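Frequently Asked Questions
Skoltlow Hand-Held Gripper Loan Service
Page last reviewed: August 23, 2019

What does the service provide?
Skoltlow lends hand-held grippers to colleges, laboratories and firms that wish to record handling tasks in ordinary rooms. Each loan includes the grippers, a padded case, spare finger pads and access to the Apaza software for sorting recordings.

Who may apply?
Any organisation with a named supervisor and a postal address in the Sullmont or Jimmont districts. Private individuals are not eligible at present - this will be looked at again in November.

How long is a loan?
The standard period is 30 days. One extension of 17 days may be granted if the request reaches the loans desk before the return date.

Is training required?
All operators must complete the induction session at our Sullmont office. It covers grip, wrist position, cleaning and the correct way to close a recording. A certificate is issued on the same day and remains valid for later loans.

May the grippers be used in a private home?
They may, provided that the householder has signed the consent form. Small packaged goods, such as bagged snacks on a tray, are suitable for a first session. Operators should work at a comfortable height, and a chair seat will serve if no table is free.
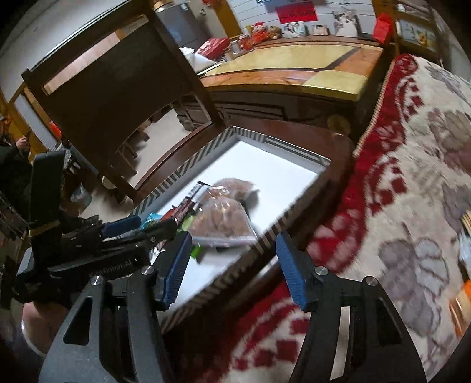 What deposit is payable?
The deposit is £800 for each case. It is returned in full once the contents have been checked, less the cost of any missing parts.

Can worn finger pads be replaced during the loan?
Spare pads are in the lid pocket of the case. Further sets can be sent to the supervisor within four working days of a written request.

Who owns the recordings?
The borrowing organisation does. Skoltlow keeps no copy unless the sharing option has been selected in Apaza - the option is switched off when the case leaves our office.

How is the equipment returned?
By hand to the Sullmont or Jimmont desk, or by the prepaid courier label supplied with the case.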